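**Notas del orador. Bloque 2: recogida de demostraciones en simulación**

*(Diapositiva 5. Empezar sin saludo, ya lo hace Tomás Foley en el bloque 1.)*

- El conjunto Uder tiene 1408 episodios teleoperados, todos en simulación.
- Se reparten en 43 cocinas generadas. Cada cocina fija geometría y materiales; la pose inicial de los objetos se sortea en cada episodio.
- Tope de 300 pasos por episodio. Lo que lo supera se descarta sin revisar.

Decir despacio: la etiqueta de éxito la pone el simulador, comprobando la pose final del objeto. El operador no etiqueta nada. En Bimbridge se hacía a mano y los criterios variaban de un turno a otro.
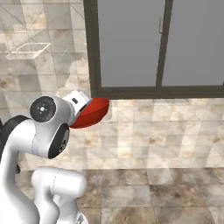

El segundo punto es la variación visual. Lill cambia texturas de pared y suelo entre cocinas, pero la iluminación se mantiene uniforme en esta versión. Es una limitación conocida. Las políticas entrenadas solo con Uder pierden precisión de agarre cuando aparecen sombras duras.

*(Diapositiva 6. Tabla de descartes.)*

- 244 episodios retirados tras la recogida; los 1408 ya no los incluyen.
- Causa principal: interpenetración entre la pinza y el objeto.
- Segunda causa: el brazo roza mobiliario fijo y el contacto no queda registrado.

Si preguntan por los fallos: se guardan aparte, con las mismas observaciones y acciones. Todavía no los usamos para entrenar.

Si preguntan por el robot físico: remitir a la charla de Jomumcombe, el jueves. No adelantar cifras.

*(Pasar a la 7. Quedan cuatro minutos; si vamos justos, saltar el vídeo e ir al formato de los ficheros.)*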